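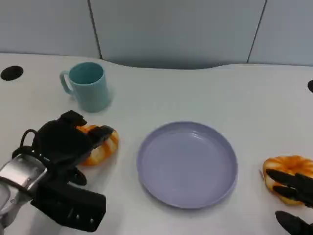
Edith Huanca: Still failing for my participant as of this morning. She fills in the adjustment request, presses Submit, and the page goes back to the top with no message read out. The employer needs the form before her start date at the Fenedport depot or the equipment funding lapses. Please don't close the ticket again with "clear the cache". We have cleared it.

Status changed: Resolved to Reopened
Priority changed: Normal to High
Product: Brata participant portal
Component: Workplace adjustment request, step 3
Assigned to: Zeyu Zheng

Zeyu Zheng, 9:40 am
Reopened and reassigned to me. Please confirm the following:
Browser and version
Screen reader, if used, and version
Whether the draft is still there after the page reloads
How the text in "Describe the barrier in your role" was entered (typed, pasted or dictated)
Whether the same form goes through when submitted from your consultant login

Edith Huanca, 10:15 am
Browser is current, it updated itself last week. Screen reader is the one that comes with her laptop. I don't have the version. The draft is there, all fields filled. She dictates into Hoshino and pastes the result across, because dictating straight into the portal drops words. From my login I get the same thing except I can see a thin red outline on the barrier box. No text with it. I assumed the outline meant the box was selected.

Zeyu Zheng, 10:35 am
Thanks. The red outline is the validation state. The form is being rejected on the barrier field and the error text is not being rendered. The limit on that field is 1000 characters. What does the counter underneath show?

Edith Huanca, 10:50 am
There is no counter on mine. I pasted her answer into a document and the word processor says it is under the limit, with spaces included.

Zeyu Zheng, 11:30 am
Reproduced in the test environment using the draft text (copied with the participant's consent as recorded on the original ticket).

Findings so far:
Text typed by hand, same wording: accepted.
Text pasted from a plain text editor: accepted.
Text pasted from Hoshino: rejected.
Text pasted from Hoshino with the last paragraph removed: accepted.

The Hoshino export puts a zero-width space after each punctuation mark. They take up no room on screen and most word processors leave them out of the character count. The portal counts them on the server side. The draft is therefore over the limit as far as the server is concerned.

This accounts for the rejection. It does not account for the missing message. Passing that part to Matúš.

Matúš Zelenák, 1:10 pm
The message exists. It is written into a container that is collapsed until the browser's own length check fails. The browser check in step 3 strips invisible characters before counting, the server check does not, so the two disagree and the container stays shut. The outline is driven by the server response, which is why it shows up alone.

Separate fault on the same screen: after a failed submit, focus goes to the page heading. It should go to the error summary. A screen reader user hears the heading and has no indication that anything was refused. I have raised this as its own defect, linked to this ticket.

The counter was taken out in the April release to fix an overlap at 200 per cent zoom. It was meant to come back in a new position. It didn't.

Edith Huanca, 1:25 pm
Understood, but I need something that works today. The Ekmont HR contact will not accept the paper form.

Zeyu Zheng, 1:45 pm
Workaround:
1. Open the saved draft.
2. Cut the barrier text and paste it into a plain text editor. Use one that shows hidden characters if you have it.
3. Find and remove the zero-width spaces. If the editor can't do this, saving the file with ANSI encoding and reopening it will turn them into question marks or drop them, and any question marks can be deleted.
4. Paste back and submit.

If the participant would prefer not to handle the text outside the portal, shorten the answer by one paragraph and put the remainder in "Other information", step 5. The assessor sees both fields on the same page. There is no penalty for splitting the answer.

Do not attach the answer as a document in place of the field. The attachment is not read at triage and the request will be returned as incomplete.

Edith Huanca, 2:30 pm
Second option used, she wanted to do it herself. Submitted and we have a receipt number. The confirmation page was read out correctly.

Isamu Kobori, 2:50 pm
Checked at the assessor end. Request received with all sections populated, equipment list intact. The funding hold is based on the date the first draft was saved – the failed submissions do not count against her. Note added to the file in case it is queried.

Haiyan Kang, 3:20 pm
Before this is closed: I searched the server log for rejections on the same field since the April release. There are 22 drafts with a failed submit and no later success. Some will be people who changed their minds, but we can't tell from the log. Recommend contacting the consultants for all of them. For drafts with no consultant listed, contact the participant by the method recorded in their preferences. Several have phone marked as unsuitable, so please check before calling.

Zeyu Zheng, 3:35 pm
Agreed. List exported and sent to the service desk.

Matúš Zelenák, 4:45 pm
Fix ready for test:
Invisible characters stripped on paste and again on the server before counting.
Error container opens on any server rejection.
Counter restored below the field, announced when 50 characters remain and at the limit. It does not announce on every keystroke.
Focus change is in the linked defect and will ship in the same build.

Tested with keyboard only, and with two screen readers. Not yet tested with switch access.

Haiyan Kang, 4:55 pm
Please hold the build until switch access has been tested. The last change to this screen went out without it.

Status changed: Reopened to Pending release
Workaround published to consultant bulletin: Yes
Linked: step 3 focus order after failed submit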